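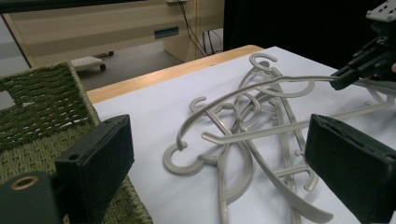
kulbridge7
Wardrobe clear-out has reached the hanger stage and I need advice. I've decided to go all one kind, light grey plastic, after years of wire ones from the dry cleaner mixed in with everything else. They look lovely on the rail. Off the rail is another story – tip them out on the table and they knit themselves into one big knot, hooks poking out in every direction, and when you lift one by the arm you feel it dragging on the rest. How do you all store your spares? I've got a shelf in the airing cupboard, and that's it.

Begay
Elastic bands. All hooks facing the same way, band round the necks, done. Mine live on top of the wardrobe like that and I've never had a tangle.

Ista_165
Bands perish though! I found a bundle in July and the band had gone to goo all over the hooks. I just lay mine flat in a woven basket, same way round, one on top of another. Takes a minute to get them untangled first but then you can lift them out one at a time.

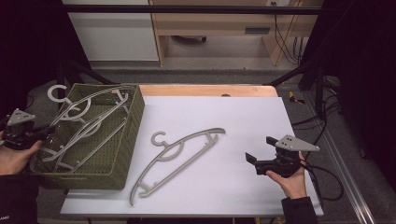 Bravus
Sorry Ista, but I can't agree on baskets. Fine for a few, hopeless once it's full, because the hooks catch in the weave and you end up lifting the whole lot. I'd put a spare rail up, or just leave the empties in the wardrobe where they belong.

Ista_165
Depends on the basket. Mine's got a coarse weave but I let the hooks stick out over the corner so they've nothing to catch on.

kulbridge7
No room for a rail, sadly, and if I leave empties in the wardrobe I buy clothes to fill them (ask my bank). I do like the hooks over the corner idea. Do you do one big basket or 2 small ones?

Ista_165
2 small. A big one just turns into a heap again.

Begay
Still say bands. Use the fabric hair ones if you're worried about goo.

kulbridge7
Right, basket on the shelf it is, and I'll try hair bands on whatever won't fit. Wire ones are going back to the cleaner's if they'll have them.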